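How to Run a Robot Demo Table at an Open Day

I've done two of these now for our lab at Zurncombe, and the first one went so badly that I started writing things down (mostly on the back of a parking permit). So if you've been handed a table, a robot arm and a room full of visitors, this is how I'd go about it.

Pick one task and stick with it. Ours was serving tea, minus the tea. The arm picks up the pot, tips it over a cup, puts it back. People get it right away, even the little kids, and you don't have to explain a thing. Musa Akpan wanted us to do sorting as well and I'm glad we talked him out of it!

Set the table the day before. Teapot on one side, two cups on their saucers on the other, and plenty of space in the middle so the arm can swing across without clipping anything. I put one cup farther back than the other, so visitors can see the arm reach to different spots.
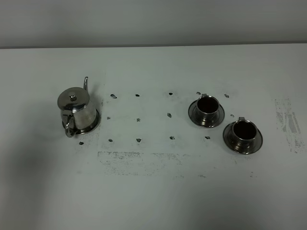 Next, teach the positions. Move the arm by hand to the pot handle, save the point, then back off straight up and save that one too. Do the same over each cup. Run the whole thing at 50 percent speed until you're bored of it, then watch it 8 more times anyway. Shiny metal can confuse a camera, by the way – if yours hunts for the pot, try turning down the overhead lights before you touch any settings.

Then work out your patter. Mine is short: what it's doing, what it can't do, who wants to press the button. Ngozi Akande does a much better version where she asks the crowd to guess which cup is first, and they go nuts for it.

On the day, keep everyone behind a rope and have one person whose only job is the stop button. We had some 80 visitors through in October, in small groups, and Edeltraud Rainer stayed on that button the whole afternoon. Swap people out more often than we did – she was beat.

Last thing, save your program under a new name before the doors open. I forgot, and somebody helpfully "fixed" a point for me over lunch.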